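Automated Handling of Small Consumer Containers: Report on a Visit to the Wastov Demonstration Day

Course unit: Introduction to Industrial Automation
Submitted in November

1. Purpose of the visit

The course requires each student to attend one industrial demonstration and to report on the equipment, the methods and the limits of what was shown. I attended the afternoon session of the open day held by Wastov at its Risside site. Wastov develops handling equipment for packaging lines that change product often. The session covered hand-held grippers used to record manipulation tasks, the training of a control policy from those recordings, and a short run of the policy on a fixed arm.

The report follows the order of the session. Measurements are those given by the presenters unless stated otherwise. I did not have access to the raw data.

2. Background

Most closing operations on a packaging line are done by dedicated machines. A capping machine is fast and reliable, but it is built for one cap or for a small family of caps, and a change of product means a change of tooling. For short runs the changeover can take longer than the run itself. Small producers therefore close and check many containers by hand.

Flip-top caps are a specific case. The lid is attached by a hinge, so the part does not have to be picked from a feeder. It does have to be swung through its arc and pressed until the catch engages. The force needed at the end of the motion is much higher than the force needed at the start. If the push is off center, the lid can seat on one side only, or the bottle can tip. An empty or partly filled bottle tips more easily than a full one.

The project shown at the open day, called Dito, addresses this operation. Its aim is a single two-finger gripper that can open and close several cap types without a change of tooling.

3. Equipment

The recording tool is a hand-held gripper with two opposed fingers. The operator works it directly, and a camera mounted on the tool records the fingers and the object between them. No arm is involved at this stage. According to the presenters, the fingers on the hand-held tool and on the arm have the same geometry, so that the camera view is similar in both cases.

The main structural parts are black, with threaded brass inserts at the joints. The presenters said that inserts were adopted after screws driven straight into the early parts worked loose during long recording sessions. The finger pads are flat. A curved pad was tested on round bottles and held them better, but it performed poorly on thin lids and was dropped.

The control software is named Fu. It takes the camera image and the current finger opening as input and gives a short series of tool motions as output. The architecture was not described in detail and questions on it were deferred.

4. Procedure demonstrated

The recording work was done at a white-topped table with a dark backdrop behind part of it. The backdrop was placed there to keep the background plain in most of the recordings. One of the presenters mentioned that the recordings were also repeated at other tables, because a policy trained against one background tends to fail against another.
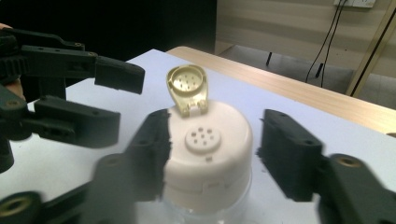

Each recording begins with the tool away from the bottle and ends when it has been withdrawn. The operator is instructed to approach at a steady speed, to avoid pauses of more than 2 seconds, and to leave failed attempts in the file with a mark against them. Failed attempts are not used in the basic training set. They are kept for a separate set that teaches the system to recover, for example when a lid slips from the finger before it has passed the vertical.

Two methods of closing were discussed. In the first, one finger pushes the lid over from behind and then presses down on it. In the second, the fingers hold the body of the cap while a second tool moves the lid. The first method needs only one tool but depends on friction between the bottle and the table. The second is more stable and needs better coordination. Wastov records both, and the choice for the production version had not been made at the time of the visit.

Visitors were allowed to try the tool. I made 5 attempts at closing a flip-top lid by the first method and completed three of them. In both failures the bottle slid away before the lid was fully down. The main difficulty was judging the force, as the handle gives little feedback about contact at the fingertips. This matches the remark in the session that new operators need some practice before their recordings are usable.

5. Results presented

The training set for the closing task contained 187 recordings. The policy was then tested on the fixed arm in 50 trials using bottles placed by hand within a marked area. The presenters reported that nearly 80 percent of the trials ended with the lid fully latched. Most of the remaining trials ended with the lid down but not latched. Tipped bottles were reported as rare.

The live run on the arm was short. The lid was closed on the first attempt, and on the second the arm stopped above the cap and had to be reset. The cause was given as a change in lighting when the side door was opened. Cycle time was clearly longer than for a person doing the same task.

6. Discussion

The method has a practical advantage in that recordings can be made without taking an arm out of use. A person with a hand-held tool can also produce recordings faster than one steering an arm remotely. The cost is that the tool records position and images but no force, and force is the deciding quantity in the last part of the closing motion. The high share of lids left down but unlatched is consistent with this. A simple load cell under the bottle would show whether the arm is pressing too lightly or in the wrong place.

The reported success rate should be read with care. All test bottles were of one type, and the marked area was small. The session gave no results for caps that differ from those in the training set, although tooling-free changeover is the stated purpose of the project.

7. Remaining questions

The following points were raised and not answered during the session: the wear of the flat pads over a full shift, the effect of product residue on the cap surface, and the number of new recordings needed for each added cap type. Wastov offered to send a data sheet covering the first point. It had not arrived when this report was submitted.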